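### 3.2. La cama como superficie de apoyo

En las viviendas visitadas, la cama no se usa solo para dormir. Durante el día, varias familias dejan sobre ella los objetos que todavía no tienen un lugar fijo: ropa doblada, bolsas, cajas de envío. Figueroa y Durán llamaron a este uso «depósito de paso», y nosotros conservamos el término, aunque en nuestro material el paso dura a veces muchas semanas. Las 12 viviendas de Zilismont tenían por lo menos una habitación con este uso.

La caja de cartón es el objeto más frecuente del grupo. Los habitantes la guardan por su tamaño y su resistencia, y el texto impreso informa poco sobre lo que hay dentro en el momento de la visita. En la figura 1, la caja está apoyada contra la pared, al lado derecho de una cama con sábana verde grisácea; en su cara frontal se lee 医用防护口罩 («mascarilla médica de protección»). En nuestro inventario la registramos como «caja con rótulo sanitario», sin suponer su contenido.
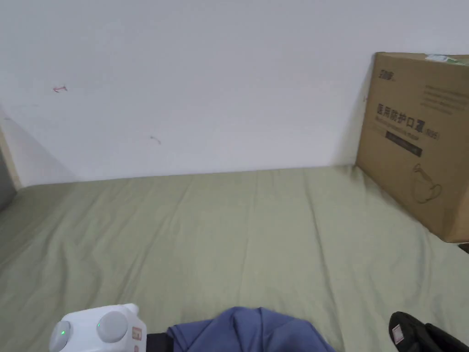 **Figura 1.** Caja de cartón marrón con rótulo en chino, junto a la pared.

### 3.3. Criterios de registro

Para cada objeto anotamos tres datos: el soporte, la posición respecto a la pared y el rótulo, si existe. El inventario completo contiene 2,575 entradas, de las cuales 1,000 fueron revisadas por una segunda persona (F. Mahmoudi). En 26 entradas hubo desacuerdo, casi siempre sobre la posición – por ejemplo, cuando un objeto toca la pared y también la cama. Estos casos se resolvieron con la regla siguiente: cuenta como apoyado en la pared todo objeto que se caería sin ella.

Las arrugas de la sábana y las marcas pequeñas de la pared no se registraron. Lindholm propuso incluirlas como señales de uso, pero no encontramos una manera estable de describirlas.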